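Section 4. Hand-Held Gripper Pair: Set-Up and Pad Care
Garrido bench cell, Plurnusville site. Revised 2026-09-27 by Nerea Gallardo.

4.1 Before the operator starts

1. Lay the white board flat on the tabletop. Check that it does not rock.
2. Connect the left gripper first, then the right. Each cable must leave the tool without a sharp bend.
3. Run the cables off the near edge of the board. Keep them out of the work area.
4. Place the container to the upper left of the board and the small box near the center.
5. Take one gripper in each hand. Bring the jaws up to the items from the near side.
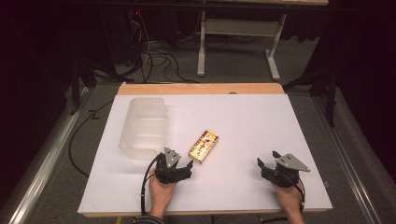 Figure 4-1. Operator with both grippers at the board, container and small box set out.

Note: The gray triangular plate on top of each gripper is a mounting surface. Do not use it as a handle.

Caution: Floor cables are live during a session. Step over them – do not move them with your foot.

4.2 Checking the finger pads

Do this check every 200 cycles, and after any drop. Replace both pads together at 3,000 cycles, whatever their condition.

1. Open the jaw fully and hold the gripper over a clear part of the white surface.
2. Look down between the fingers. Compare the inner edges of the two pads.
3. Trim loose flecks with a flat blade. Slight roughness along the edge is acceptable.
4. Look at the two small holes in the top of each pad. Reject a pad if a crack starts at either hole.
5. Check that the brass-colored insert in each arm sits square in its hole.
6. Close the jaw slowly. The pads must meet along their full height. 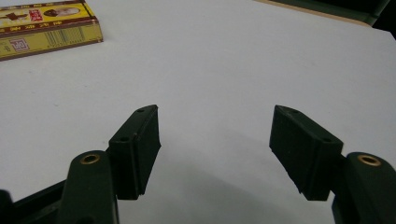
Figure 4-2. Finger pads apart over the white surface, viewed from the gripper. Edge roughness shows on both pads.

Note: Order pads as a pair under Ronar part 451. Single pads are not stocked.

Caution: Disconnect the gripper before trimming. The jaw can close without warning when power returns.

4.3 Records

Enter the cycle count and pad condition on form 29. Send rejected pads to Iker Peñalver with the form attached.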